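4. The table as a cooking place

4.1 Why the table was chosen as the unit of study

In the earlier sections we considered the room as a whole and the rules that are given to its users. In this section we come closer and look at the single table on which a portable gas stove is placed. Most guidance on kitchen layout assumes that the cooker is fixed, that it stands against a wall, and that the worktop continues on one or both sides of it. None of these assumptions holds for a portable stove on a free-standing table. The table can be approached from all four sides, the stove can be turned in any direction, and the surface left for food and tools is a kind of border around the stove.

We use the word "border" in this sense through the whole section. The near border is the strip of table between the stove and the cook. The far border is the strip behind the stove. The left and right borders are named from the position of the cook, who is assumed to face the control knob. This last point caused us some difficulty in the first part of the work, when two observers of the same table sometimes wrote opposite sides. After we fixed the naming to the knob, the disagreement disappeared.

The study covers 26 table layouts, recorded in the shared activity rooms of Subramaniam Hall and in a smaller teaching space in Bresutcombe. Each layout was recorded before cooking began. We did not study the food or the flame, and we make no statement on the quality of any stove. Our interest is where people put things when the table gives them no instruction.

4.2 Recording of the layouts

For each table we filled one copy of the Jakura sheet, which was made for laboratory benches and which we have shortened for our purpose. The sheet asks for the position of the heat source, the position of every loose object, the direction of the controls, and the furniture and walking routes near the table. A drawing of the table is printed in the middle of the sheet, and the observer marks the objects on it by hand. The drawings were afterwards compared with photographs.

Two distances were used as limits. A walking route was noted as "near" when it passed less than 1000 mm from the table edge. A second piece of furniture was noted as "neighbouring" when some part of it stood within 900 mm of the table edge. We do not claim that these limits have a special meaning for safety. They were selected in the pilot work because an observer could check them quickly with a folding rule, without asking the people in the room to stop what they were doing.

Small differences in the stove position were ignored. If the middle of the stove was inside the central part of the drawing, the position was written as "central", also when the stove was slightly turned.

4.3 Central placing of the stove

The central position was the most frequent one in our material. People seem to choose it without discussion, and several users told us that it "looks correct". It has a clear advantage: the heat source is kept away from all the edges, so a pan handle is less likely to reach over the floor. It also has a cost. A table of moderate size is divided by a central stove into four narrow borders, and none of them may be wide enough for a chopping board. The total free area can be quite large while the useful free area is small.

Figure 3 shows a layout of this type. The stove is in the middle of a white rectangular table, with the burner on the left and the control panel with its knob on the right. The oil has been given a place near a far corner, and a tray is at the near left corner, so that the two loose things lie almost on a diagonal with the stove between them.

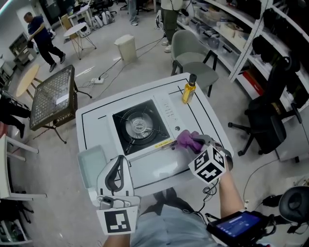 Figure 3. Central placing of a portable gas stove on a rectangular table, seen from above. Oil bottle near the far right corner; tray on the lower left corner.

This diagonal arrangement was interesting for us. The tray can be reached directly from the near side. The bottle cannot be reached so directly: a cook who stands at the front must bring the arm past the control panel, or over some part of the stove, or must walk to the side. If the bottle is taken before the burner is lit, this is of no importance. If more oil is wanted later, the path of the arm becomes part of the layout and should be considered together with it.

On our sheets we therefore drew a straight line from the cook's shoulder position to each loose object. When the line crossed the pan support, the object was marked as "behind heat". When it crossed only the control panel, it was marked as "behind controls". The second case is milder but we prefer to keep it separate, as a sleeve may touch the knob. For a bottle in a far corner, the result depends on where exactly the cook stands, and a half step to the right is often enough to change it. We give both results in the table of the annex when the observers could not agree.

4.4 The position of the oil

Oil was the object with the greatest variation. In some layouts it stood directly beside the burner, ready for use; in others it was in a corner, or on a different table. Users explained the corner position in two ways. One group said that the oil should be far from the flame. The other group said that the corner was simply the place where the bottle did not disturb anything. The two explanations lead to the same position at the beginning, but probably not to the same behaviour during cooking. For the first group the bottle should return to the corner after each use. For the second group it may stay wherever there is room.

We recommend that a place for the oil be agreed before the stove is lit, and that it be on the side of the control panel, at a distance from the burner and closer to the cook than the far corner. On a stove with the panel at the right, this means the right border. A coloured mat or a shallow tray is sufficient to show the place. A tray that is already on the table can do this work if it is moved, although a tray carried to the table usually has another purpose in the mind of the person who carried it.

4.5 Labels and the direction of the controls

In Figure 3 a yellow warning label runs along the front edge of the stove. A label in this position can be noticed by a person who approaches from the near side. It helps less for somebody who comes to the table from behind. On a fixed cooker this problem does not exist, for there is a wall. On a free table it does, and in a teaching situation two or three learners may stand on sides from which neither the label nor the marks by the knob can be read comfortably.

The Plunis guide for shared kitchens, which was in use in Bresutcombe in March, advises that the stove be turned so that its controls face the most experienced person present. We find this advice sensible, but it was followed only when that person had also put the stove on the table. When the stove was already there, people moved themselves and left the stove as it was. For this reason we suggest marking the working side on the table itself, for example with a strip of tape on the near edge.

4.6 Floor, bins and neighbouring tables

The surroundings of the table were recorded with less detail, but some remarks can be made. The room in Figure 3 is a shared one: there are other small tables on the left and at the far side, a beige waste bin stands on the floor beyond the cooking table, and a power strip with cables lies on the floor as well. Other people are present and one of them is walking across the room. All this is ordinary for an activity room and would not be found in a kitchen plan.

The bin deserves more attention than it normally receives. A cook at the near side with a bin beyond the far side has to go round the table with peelings or with used paper, or has to collect them in the near border, where space is already short. In our sheets a bin on the far side was often combined with a small heap of waste beside the stove at the end of the session. We advise a bin at the cook's left or right hand, outside the route of other people.

For cables, our recommendation is the simple one that they be led along a wall where the room permits it. Where a cable must cross the floor, it should not cross between the cooking table and the sink, since this is the path on which hot pans and full bowls are carried. The clear width of this path should be 1000 mm at least, and chairs should be counted in their pulled-out position.

We use cookies to improve your reading experience. By continuing to browse this site you agree to our use of cookies. Accept / Manage settings

4.7 Limits of this part of the study

The layouts were recorded at one moment only, and objects move when people cook. A bottle which stands in a far corner at the start may spend the rest of the session beside the pan. The sheets cannot show this, and the interviews can show it only in part. We also had few tables with the stove placed at one end, so the comparison of central and end placing is weaker than we had wished. The next section reports the sessions in which the same groups were asked to arrange the table a second time, with the working side marked.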